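Hallway and Utility Floor, Rivas Building: Gallery

Maintained by Lwazi Chauke

Last updated: April

This page covers the ground-floor service hallway at Rivas, between the kitchen door and the back exit. It records the floor, the storage along the walls and the hand tools kept for daily sweeping. Notes on wear, cleaning method and replacement parts are included where they apply. The upstairs rooms have carpet and are covered on the Wistudari page.

Floor and joints

The floor is square terracotta-colored tile with dark grout. It was laid in 2000, and the body of the tile has held up well. The grout has been renewed twice near the back exit, where the hallway takes the most foot traffic and the most grit from the yard. Tiles are sealed once a year. Sealer is applied in 2 thin coats with a flat pad, working from the kitchen door outward. A thick single coat stays tacky and picks up lint.

Chipped edges are filled with colored wax. Tiles with a crack running corner to corner are lifted and replaced from the spare stock, which stands at 9. The current supplier no longer makes this shade, so spares are not used in rooms where a close match would do.

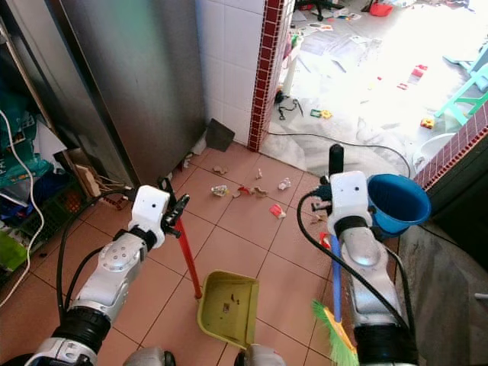

Dry sweeping comes before any wet work on this floor. Paper and wrappers are picked up in the first pass, crumbs and grit in the second. Wrappers that get wet stick to the tile and leave dye in the grout, and red printing is the worst for this. The yellow-green dustpan on the red handle is the one for general floor waste; it sits flat on the tile, so fine crumbs go over the lip without a second stroke. The broom with the blue handle has bright green bristles set in a yellow backing. Strokes are kept short and diagonal to the joints. Sweeping along a joint packs dirt into it.

Handles and heads

Long handles are preferred in the hallway. A short brush is kept for the corner by the back exit, where a long handle strikes the wall. Broom heads are changed when the bristles splay past the edge of the backing. Flolero heads fit the existing handles without an adapter. Eker heads have a coarser thread and work loose after a week or so of use. Both were tried, and the Eker heads now go to the yard brooms.

After use, heads are combed out over the bin and hung with the bristles clear of the floor. A broom left standing on its bristles takes a set to one side and will not recover.

Wet cleaning

The mop follows once the floor is clear. Neutral cleaner is used at up to 100 ml per bucket. Acid cleaners are kept off this floor, including the descaler from the kitchen. The water is changed at the halfway point, level with the storage shelf. Rinse water goes down the yard drain, never the kitchen sink.

Drying time with the back door open is short in warm weather. In winter the hallway is mopped in the evening, after the kitchen has closed, and left overnight.

Corrections to the tile stock or the parts list can be left at the Rivas front desk for Lwazi Chauke.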